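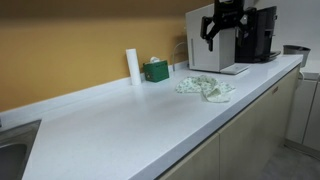

Gripper loses its zero overnight, cloth folding cell

Asked on a Tuesday, 172 views

We have a Bevik two-finger gripper on an arm over a kitchen worktop, picking up cloth napkins. Every morning the fingers close a bit short and pinch air. I re-home it, it behaves until evening, and next day we're back to pinching air. Controller is a Trurnonine, stock settings. Do I need a new gripper or a new hobby?

Answer 1 (accepted)

Keep the hobby. The Trurnonine doesn't save the homing offset unless you tell it to, and the menu for telling it is two levels below where any sane person would look. Home with the fingers fully open, go to Service, then Axis, then Store, and wait for the beep before you cut the power. While you're there, check the linkage screws. Ours want a look every 3000 cycles — napkins are light but the joints still work loose.

Answer 2

Have you tried turning it off and on again

Comment from asker: Every night. I think that's the problem.

Answer 3

Same on our Kumamberg arm. Also drop the closing force to 100 on the Bevik scale for thin cloth, ours was grinding its fingertips into the counter.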